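Wood grain

Wood grain is the pattern you get from the way the fibres in a piece of timber run, and I could go on about it all day (I have, at family dinners). People use the word for at least two different things, which causes no end of muddle. One is the direction of the fibres, the thing you plane with or against. The other is the look of the surface, which proper timber people call figure. I use grain for both and so does everyone I know at the Braltton yard.

It all starts with growth rings. In places with real seasons a tree puts on pale, quick wood in spring and darker, denser wood later on. Where I live the pale stuff gets going in May, give or take the weather! Cut straight down the middle of the log and the rings show up as fine, close lines. Cut off to one side and they come out as big pointed arches, one inside the other, known as cathedrals.
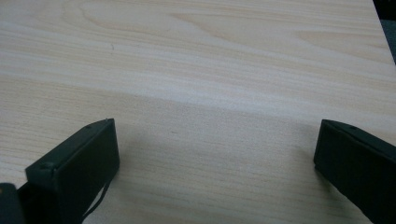
Flat-sawn boards are the cheap and cheerful way to do it, as there's very little waste. Quarter-sawn ones cost more but move less when the air turns damp. My own shelves are flat-sawn from Drirndale and they've cupped a bit, but I love them anyway.

Then there's veneer, which is a very thin sheet of real wood glued over something plainer. Peel it off a turning log like a roll of paper and you get wild, wide loops that no sawn board would ever give you. Slice it instead and it looks much more like solid timber. Raneo used to sell sliced ash in packs of 100 sheets, and I still have 2 packs under the bed. 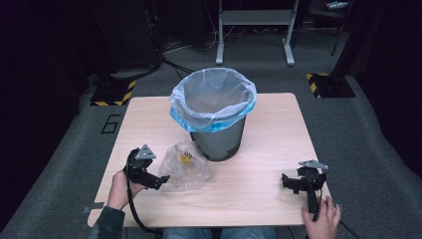 Printed grain is a different beast again. It's a picture of wood on paper, sealed under a hard clear layer, and the good ones fool me until I spot the same knot twice. The Thaweesak pattern book lists 400 of them, oak mostly, with far too many greys for my taste.

If you want to tell real from printed, look at the end of the board. On solid wood the lines carry on over the edge and turn into curved rings. On a print they just stop.

Page last changed 2022-08-04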